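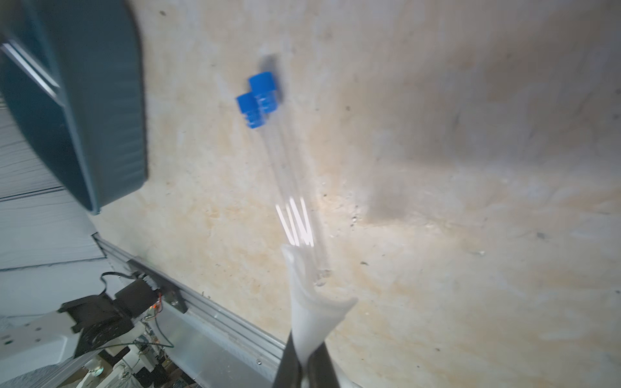 I grew up on well water and thought everybody did. It came out of the kitchen faucet tasting like a handful of pennies, my mother made iced tea with it, and when I went off to college and had my first glass of city water I poured it down the sink. It tasted like a swimming pool!

So when I bought a house out past Pralliden with its own well, I figured I was coming home. The seller told me it was 213 feet deep and the best water in the county (sellers always say that, I've since learned). I drank it for two years before I thought to have it tested. Two years! My sister still brings it up.

Most of my neighbors are the same way. We'll argue all evening about softener salt and pressure tanks, and then you ask when the last test was and people start looking at their shoes. A well is your own business out here. If you're on the town line, somebody else worries about bacteria and nitrates for you. If you're on a well, you're the water department.

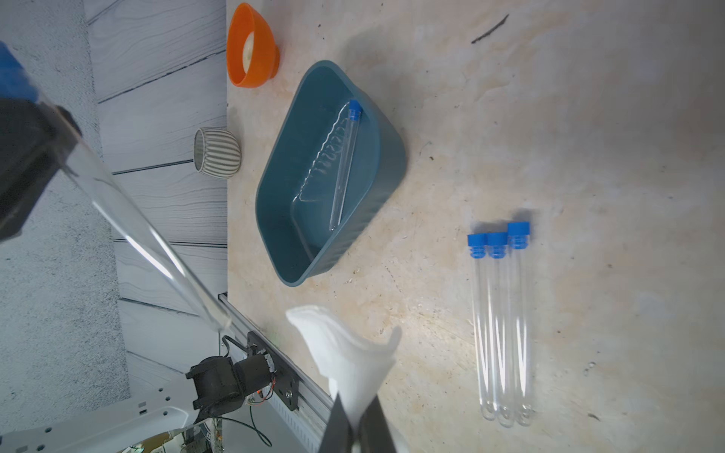

Undlow, 25/10/2021

It rained all the way over, and Horkine Creek was up in the hayfields again. I'd come for the well owners' supper, held at the grange hall every fall, with four kinds of chili and a very long line for the cornbread. I went mostly to ask about my own results, which had come back in September with coliform bacteria on them, and I ended up staying until they stacked the chairs.

What I heard, over and over, was to look at the cap first. A cracked well cap lets in bugs and runoff, and a new one costs less than a decent pair of boots. Mine had a split I could fit a dime in – I'd been mowing around it all that time.

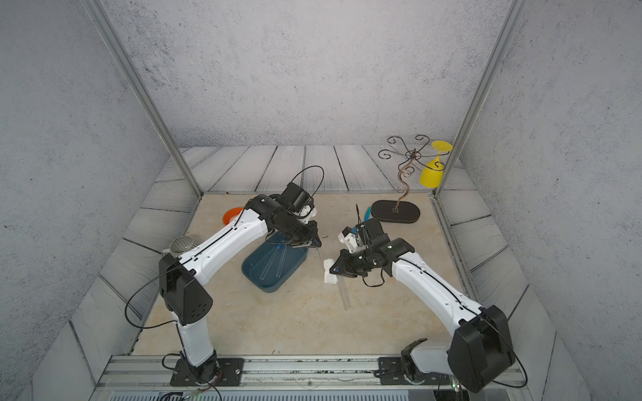
Bronisława Mazurek told me she tests every spring, right after the thaw, and again any time the creek gets over the road. "You don't wait for it to taste funny," she said. "Mine never tasted funny once, and I had to shock that well twice."

I've got a new cap on now and a retest coming up, and until then I'm hauling jugs from my sister's.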